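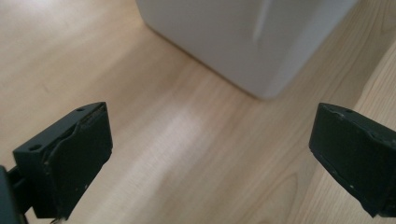 Setting Up Your Wamwood Trip Planner
Part 4: Building a multi-stop rail and ferry itinerary

Last updated: May 10, 2018

By now you should have your account open and your home city saved, so we can get to the part most people bought the planner for, which is stringing several towns together without ending up on a platform at midnight. Put the kettle on first, as the first itinerary always takes a bit longer than the ones after it. We'll use our own favourite route, Wevberg to Skukden with a few nights in Assunção on the way, but you can follow along with any towns you fancy.

1. Open the Trips tab and tap New Itinerary. Give it a name you'll recognise later ("Holiday" gets confusing once you have four of them).

2. Enter your first and last stops. For our route that's Wevberg and Skukden. The planner shows the total distance at the top, in this case 983 kilometres. If you'd like miles, change it under Settings > Units.

3. Tap the plus sign between the two stops and add Assunção. You can type it without the squiggle and the cedilla and it will still be found.

4. Drag the slider to set your nights in each place. Leave at least one night either side of a ferry crossing if your dates are at all flexible.

5. Choose your departure date, then tap Find Connections. Results are sorted by travel time. To sort by fare, tap the small arrow beside the heading.

NOTE: The planner holds up to 24 stops in one itinerary. For a grand tour longer than that, start a second itinerary and join the two using Link Trips, found in the menu at the top right.

6. Check the changeover time at every connection. Anything in orange is tight, particularly if you're travelling with kids, a pram or a big suitcase.

CAUTION: Ferry timetables switch to the winter schedule in November. An itinerary saved before the switch does not update itself. Open it, tap Refresh, and go through step 6 again before you pay for anything.

7. Tap Save, then Download for Offline Use. Do this on your home wi-fi, as the maps for our sample route come to 664 MB and would make quite a dent in a holiday SIM.

NOTE: Saving an itinerary doesn't book your seats. Booking is covered in Part 5.

Comments

ferrygran: Found Link Trips at last, thank you! Had been retyping everything for each leg.

two_backpacks: Does the offline copy keep my hotel notes as well?

Mossy153: Mine did, but only after I saved it a second time.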